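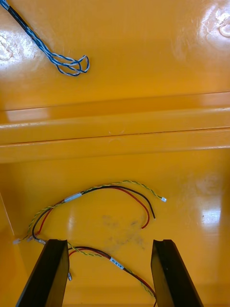
So you want to nominate somebody for a community award and you've never done it before. I put Loubna Fahmy's name in for the Erraji medal in February, and I made enough mistakes for both of us, so let me walk you through it.

First, get the right form. Erraji has 2 of them, one for business and one for charity work, and they look almost the same. Loubna runs a shoe store and a free tutoring program, so I called the office and asked. They said charity. Easy!
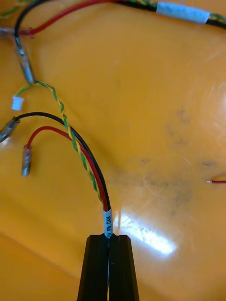
Next, write the statement. You get up to 400 words and the website cuts you off in the middle of a sentence if you go over (ask me how I know). Start with what your person did, then say who it helped. I wrote that 646 kids had come through her program in Warkari, and I left out the stuff about her being kind and hardworking – everybody writes that.

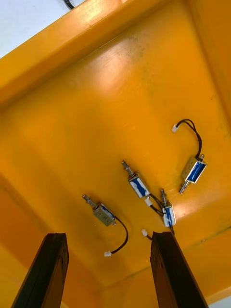 Then you need a second person to sign. Pick someone who has seen the work up close and isn't family. I asked Mahmoud Belkadi, whose daughter was one of the first students, and he wrote a lovely page about it. Give your signer a couple of weeks, and send them your statement so the dates match. 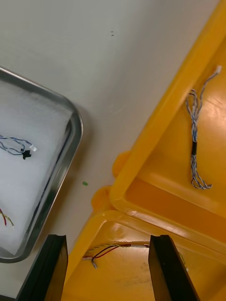

Last thing, save everything as one file and upload it before 18th August. You'll get a confirmation email with a number in it. Mine was 2226, and I needed it later when I had to fix a typo in her last name, so don't delete that email.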